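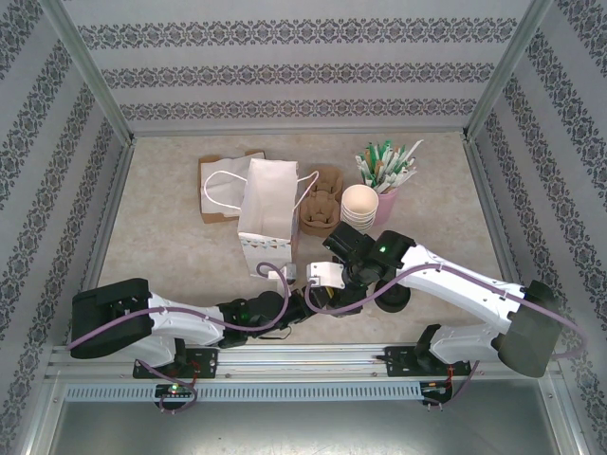 The Night Bus to Hostthorpe

Print this page | E-mail this story

So I was on the last coach out of Fonda, the 312, and I'd already eaten both my sandwiches before we'd even left the bay, which tells you how the evening was going. It was February and the heater only worked on the driver's side. I was off to see my aunt's solicitor, a man called Villaseñor, about a house I didn't want (three bedrooms, damp, a pear tree) and I'd been rehearsing how to say so without sounding ungrateful.

A woman got on at Cikon with a cello. An enormous thing in a blue case! She bought it a seat, too. I heard the driver charge her 90 pence for it, child fare, and she paid up without a murmur and strapped it in next to me.

"Liesl Thaler," she said, leaning round it. "Do you mind? It slides on the bends."

I said I didn't mind at all, and I spent the next hour with my arm round a cello like we were at the pictures.

She talked the whole way, bless her. She'd been born in Hostthorpe, in a house at the top of Mill Lane, and she'd learned to play in the back bedroom because the damp in there made the low notes sound sad. There'd been a pear tree outside the window. Her father sold the place when she was nine, to a lady with a very loud laugh.

Well, I knew that laugh. I'd had it down the phone every Christmas of my life.

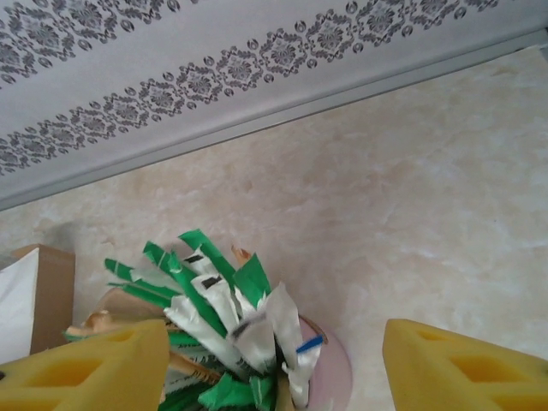 Did I tell her then and there that it was my aunt's house?

I didn't, not until we were past the reservoir and she'd fallen quiet, and then it all came out at once, the will and the solicitor and the pears.

She didn't say anything for a bit. The cello leaned on me going round the roundabout.

"Is the back bedroom still damp?" she said.

"Dreadful," I said. "There's a mushroom."

We got in at ten to midnight and stood under the shelter with the rain coming in sideways. I had the keys in my coat, on a bit of green string. She picked up one end of the case and I picked up the other, and we started up Mill Lane.

Print this page | E-mail this story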